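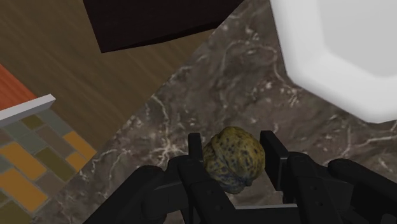

Adaeze Omoregie

Cotis Grasp Planner

Cotis is a grasp planning and gripper control package for two-finger parallel and linkage-driven grippers. It takes a depth image or an object mesh, proposes grasp poses, checks them against the arm and the surroundings, and hands a timed closing profile to the gripper driver. It runs as a single service on the robot's own computer or on a separate machine on the same network. The same build drives simulation and hardware.

The render at the top of the page comes from the simulated household set. The target is a walnut-shaped object with a mottled yellow-olive shell, held upright between the two fingers of a black gripper, with marble and wood flooring far below. Small, rounded, ridged shapes are the hardest class in the set for a contact planner: surface normals change sharply over a short distance, and a finger plate touches the high points of the shell only.

What the planner does

Candidate generation. Cotis samples antipodal contact pairs on the object surface and ranks them by friction margin, distance from the estimated center of mass, and clearance around the fingers. The default is 300 candidates per object. On meshes with heavy surface relief, a smoothing pass runs first. The original mesh is kept for the contact check, so smoothing affects the ranking and leaves the final finger positions alone.

Scene check. Each candidate is tested for collision along the approach, at closing, and along the retreat. The gripper is modeled with its full linkage. Most of the planners we replaced used a box around the palm, and they either threw away usable grasps or let an outer link strike the support surface. Full linkage checking costs more time. It can be switched to the box model per link.

Closing profile. The output is a position and force schedule. Fingers close at travel speed to a set standoff, slow down, and continue until contact is reported on both sides. If one finger makes contact first, the planner can hold that finger and ask the arm to shift, or continue and accept the push. The setting is called contact_policy and takes the values shift and push. The default is shift.

Regrasp. If the object pose after lift differs from the predicted pose by more than the tolerance, Cotis returns a regrasp request with the updated pose attached. It does not retry by itself. Retry logic belongs in the task layer.

Perception input

Cotis accepts a point cloud, a registered depth image, or a mesh with a pose. Segmentation is not included. An instance mask should be supplied for anything other than a single object on a plain support.

Patterned and veined floors have caused trouble with color-based masks, mostly along the boundary between two materials. The household scenes therefore mix marble, wood, and small staggered tiles in several colors. If a mask fails on these scenes it will probably fail in a real kitchen or bathroom. Depth-based masks are less affected, but polished stone has its own problem on hardware: reflections leave holes in the cloud. The hole filter is off by default – turn it on for any glossy support surface.

Simulation bridge

The bridge replaces the gripper driver and the camera driver with simulated versions that use the same message types. Task code does not change. Contact is computed on convex pieces, and the decomposition tool is included. A shell with a seam or deep wrinkles should be split more finely than the default allows. With a coarse split, the fingers stop short of the visible surface and leave a gap in the render. The max_pieces value sets the limit. Raise it to 80 for nuts, shells, pine cones, and similar shapes.

Friction values in the supplied object set are estimates. Nicanor Barrios maintains the set and accepts corrections with a short note on how the value was measured.

Timing

On the reference computer, with a single object and the default candidate count, planning finishes within 300 ms with the box model and takes longer with the full linkage. The control loop is separate from the planner and does not wait for it. The driver must accept commands at 80 Hz or better. Slower drivers will work with contact_policy set to push, but contact detection will be late and small objects may move before both fingers touch.

Supported grippers

Any two-finger gripper with a kinematic description and position feedback can be used. Force feedback is optional. Without it, contact is inferred from motor current, and the minimum holding force has to be calibrated. The calibration routine takes 20 open and close cycles on the supplied test block and writes one file.

Three-finger hands are not supported. Suction tools are handled by Basilcombe, a separate package.

Known limits

Soft objects are treated as rigid. Transparent objects need a mesh. Objects narrower than the finger plates may be hidden from the wrist camera during the last part of the approach; Cotis uses the last good pose in that case and sets a flag in the result. Planning on moving objects is not available.

Licensing and support

Licenses are per robot. Simulation-only seats are sold separately and do not expire. Evaluation copies run for 30 days with all features enabled. The August release changes the format of the calibration file – older files are converted on first load, and the original is kept beside the new one.

Support is handled from the Restville office. Send the planner log, the gripper description, and the mesh or cloud that caused the problem. Integration questions go to Rakiya Olaniyan, license questions to Jaxon Simard. Requests received after noon on Friday are answered the following week.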